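Raruveo opens its first customer workshop in Wolmont and presents the Bite range of kitchen boards

Boards, blocks and worktops made from short pieces of wood, with a repair service that stays open to every owner

WOLMONT, July – Raruveo, the maker of wooden goods for the kitchen, announces today the opening of its first workshop with a public counter. The workshop is in the old dairy building on Rasstead, five minutes by foot from the Wolmont bus station. On the same day the company starts to sell Bite, a new range of cutting boards, bread boards and worktops, which was in preparation for almost two years.

Until now the products of Raruveo could be bought only through kitchen shops and at the spring and autumn markets. With the new address, customers can for the first time come directly to the people who make the boards, choose the wood by hand and bring back an old board to be sanded, oiled or glued again.

"We have received many letters with the same request," says Marlina Majimbun, founder and managing director of Raruveo. "People wrote to us: my board has a crack, where can I bring it? And we had to answer that they should pack it in a box and send it by mail. This was never a good answer. A heavy board is expensive to send, and often it came back to the customer after six weeks. Now we have a door, and they can walk in."

Made from what is left over

All products in the Bite range are made from strips of wood that are too short for furniture. Raruveo buys these pieces from joinery shops in the region, where they would normally be burned for heating or cut into chips. The strips are sorted by kind of wood and by moisture, planed, and glued side by side into blocks. After pressing, each block must rest before it is cut to its final size.

Maple, beech, ash and cherry are used. Because the strips come from different trees, the color changes from one strip to the next, and two boards are never exactly the same. The company does not stain the wood. The surface is treated with linseed oil and beeswax, and the customer can repeat this treatment at home with a cotton cloth.

The name Bite was chosen by the workshop team. In the language of the trade, a knife "bites" into a good board: the edge is held softly by the wood and does not slip. The team wanted a short name which would be easy to burn into the side of a board with a small iron.

"The most difficult part was the glue line," explains Aigars Luik, head of production. "When you have many short pieces, you have many joints, and every joint is a place where water likes to enter. We tested four ways of joining the ends. In the first winter we lost a full series of boards, because we had dried the beech too fast and it moved after gluing. It was a sad week for us. Since then we let the wood wait longer, and we check the moisture of every delivery two times, at arrival and again before planing."

Three lines for different kitchens

The Bite range is divided into three lines.

Bite Daily contains cutting boards in two sizes, with a rounded edge and a groove for the fingers on both short sides, so that the board can be lifted from a flat counter without trouble. The boards can be used on both sides.

Bite Bread is a long and narrow board with a raised end. It was developed after talks with two bakers in Wolmont, who asked for something that stays in place when a hard crust is cut. Under the board are four cork feet, which can be replaced at the counter at no cost.

Bite Worktop is made to order. These are tabletops and kitchen counters in the same strip pattern, cut to the measure of the customer. An opening for a sink or a stove can be cut in the workshop if a drawing is sent with the order. The delivery time for a worktop is 21 working days after the drawing is confirmed.

Repair counter open to all owners

A large part of the new location is given to the repair counter. It accepts every wooden board, also from other makers, if the wood is solid and free of mold. A simple sanding with new oil is normally ready on the following day. Cracks and open joints need more time, since the board must be dried, cleaned, glued and pressed.

For owners of a Raruveo board the first sanding is free, no matter how old the board is. The company asks only that the board is washed and dry when it is brought in. Boards that cannot be saved are taken back, and the good parts are cut out and used for small items such as spoon rests and trivets.

The counter will also sell the oil and wax mixture in refillable tins, sanding blocks in two grades, and a small booklet about the care of wood. The booklet answers the questions which customers ask most often, for example how to remove the smell of onion (with coarse salt and half a lemon), or why a board should dry standing and never lying flat on a wet counter.

Evening courses from the fall

Starting in the fall, Raruveo will offer evening courses at Rasstead. In the basic course the participants make their own breakfast board, beginning with raw strips and ending with the first coat of oil. No experience is necessary. The course takes two evenings, with a pause of one week between them so that the glue has enough time. Groups are kept to eight people, and all tools and safety glasses are provided.

A second course is planned for people who want to restore an old kitchen table. Participants of this course should bring photographs and the measures of the table to a first meeting, where it will be decided if the work is possible in the time given. Tables with veneer cannot be accepted.

"I learned from my grandfather, and he was not a patient teacher," says Aigars Luik. "So I will try to be better than him. In the trial course we had a retired nurse and a student of law at the same bench, and both went home with a straight board. The corners were maybe a little bit different, but straight."

A building with a history

The old dairy was empty for a long period before Raruveo signed the rental contract. The company occupies the ground floor, with a floor area of 849 square meters. The white tiles in the former milk hall were kept and cleaned, and the customer counter now stands there. The wide door to the yard, through which the milk cans were once brought, is used for the delivery of wood. A ramp was added at the street entrance, so that visitors with a wheelchair or a stroller can enter without steps.

The heating of the building works with the sawdust and shavings from the production. In the summer months the shavings of untreated wood are given away in paper bags to owners of small animals and to gardeners. The bags stand next to the door and can be taken without asking.

Raruveo also thanks its neighbors on Rasstead for their patience during the renovation. The noisy machines will run only between 8 a.m. and 5 p.m.

Prices and availability

The Bite Daily and Bite Bread lines are available from the opening day at the Wolmont counter and, from August, also in selected kitchen shops. The first series consists of 2449 boards. Each of them carries a number on the side, burned in below the name. The first 500 customers at the counter receive a tin of board oil with their purchase.

Prices for Bite Worktop depend on the size and the kind of wood, and an offer is made in writing within three working days. Samples of all four woods can be borrowed for one week against a small deposit, as wood looks different in the light of the own kitchen than in a shop.

Light wood in a strip pattern, in tabletop size:

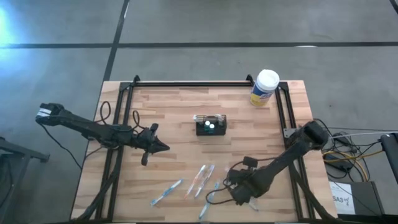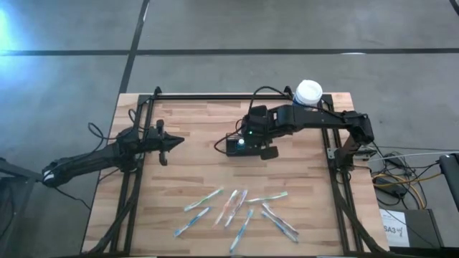
Opening hours and contact

The counter at Rasstead is open in the morning from 9 a.m. to noon and in the afternoon from 2 p.m. to 6 p.m. In the first two weeks after the opening, Marlina Majimbun and Aigars Luik will both be present in the afternoons to speak with visitors and to show the workshop. Schools and groups are asked to register in advance by telephone or at the counter.

Registration for the evening courses begins in August. Places are given in the order of registration, and residents of Wolmont and guests from other towns pay the same price.

Members of the press who wish to visit the workshop before the opening can arrange a time with the office of Raruveo. Product samples for testing are sent on request and do not need to be returned.

About Raruveo

Raruveo was founded by Marlina Majimbun in a rented garage, with one planer and a borrowed press. The company makes boards, blocks and worktops from regional hardwood and sells them through kitchen shops, markets and now its own counter in Wolmont. The production is led by Aigars Luik, who joined the company in its second year.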